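Minutes binders or just scan it all?

perla_a
Club records go back to September and I'm over hole punching. Who still keeps paper?

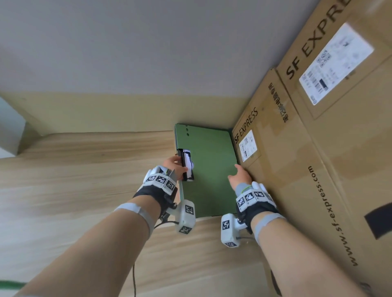

The green board with the clip, by the boxes

kulap_c
Scan and recycle. We did 200 pages at Clustance.

Azlan Ong
Disagree – scans get lost. Our drive died and we kept only the binders.

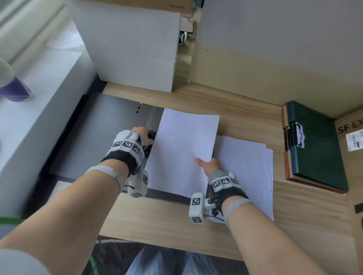 perla_a
Backups are a fair point, Azlan, but so is shelf space. Paper also has to be printed first. Squaring the stack against the guide in the tray is the easy bit, filing is what I put off.

kulap_c
Two drives, then. Still cheaper than shelves.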